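Work placement report: A robot arm in a canteen kitchen and what it changes for the staff

Vocational programme in food service, second year

1. Why I chose this subject

My placement was in the staff canteen of Kouris, a company that makes window fittings. The kitchen prepares 418 lunches on a normal working day. In spring the company decided to try a robot arm at the cold counter, and the kitchen staff were asked to help plan its work before it came into daily use. I thought this was a good subject for my report, as many of us in the class will probably work beside such machines.

I wanted to answer one question: what changes for the people when a part of their work is given to a robot? I am not an engineer, so I write little about the technical side. The programme that plans the movements is called Iven, and it shows the kitchen as a computer model, where the tasks are tried first. Both pictures in this report come from that model.

2. How the work was planned

The staff did not begin with the robot. They began with a list of all small tasks which are done at the cold counter between six o'clock and lunch. Then they marked the tasks that hurt the wrists or the back, and the tasks that are boring. Putting single pieces of food into dishes was marked by almost everyone. The same was true for moving tools from one side of the counter to the other.

After this, the model was filled with ordinary kitchen things. The cooks insisted on this point. The first version had a clean counter with one dish on it, and they said that such a counter does not exist in any kitchen they know. So now there are spatulas, a bottle, a mill and other things near the dish, and the arm has to work among them.

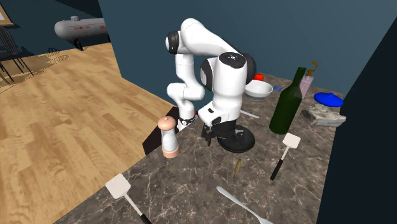

Lidevau, March

The planning meetings were held in the company's main building, in the afternoon when the lunch service was over. I was allowed to sit in at three of them. At the first one I mostly listened. The cooks looked at the model on a screen and commented on where the things were lying. One of them said that a spatula should never lie with the handle over the edge, and another asked how high the arm must lift to pass over a tall bottle. These are questions which a cook answers without thinking, but for the programme they must be written down.

I noticed that this changed how the staff talked about their own work. Before, they said "you just do it". Now they had to explain where the hand goes first and why. An older cook told me she was surprised by how much she knew. A younger one was not so positive. He was afraid that when everything is written down, the company will need him less.

3. What the staff think

I talked with nine people in the kitchen. I did not use a form, because the kitchen manager thought people would speak more freely without it. Most of them expect that the robot will take the repeating work and that they will have more time for the warm dishes and for the guests. Some worry about the breaks. Today they chat while they stand together and fill the dishes, and if the arm does this, each person will be alone at a different place.

Nobody was told that they will lose their job. The company promised this in writing. Still, the working hours will be different, and the person who starts at six may start later. For one colleague with small children this is good news, and for another, who likes to go home early, it is bad.

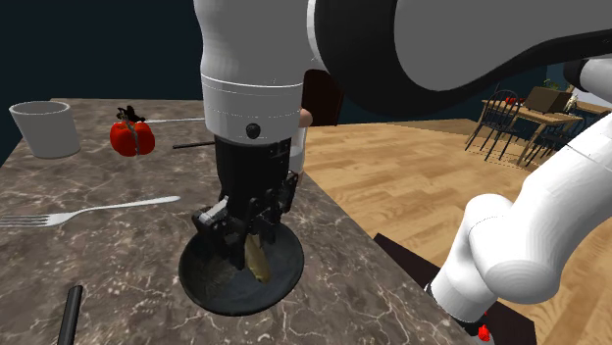 Lindska, April

The last part of my placement was in the smaller kitchen at the other site. The staff there had seen the same model, and their opinion was more practical. They asked who cleans the gripper, who is allowed to stop the arm, and what happens with the food if it stops in the middle of a task. A slim piece of food inside a shallow bowl looks like a simple thing, but they wanted to know who is responsible if it falls on the floor. These questions went back to the planning group, and three of them had no answer when I left.

4. My own opinion

I believe the company did right to ask the cooks early. I also believe the meetings should count as working time for everyone, also for the part-time staff, who could not always come. In my future job I would like to be asked in the same way.

A weakness of my report is that I left before the robot was used in the real kitchen, so I can only write about plans and expectations. The kitchen manager has said I may come back in autumn and talk to the same people again.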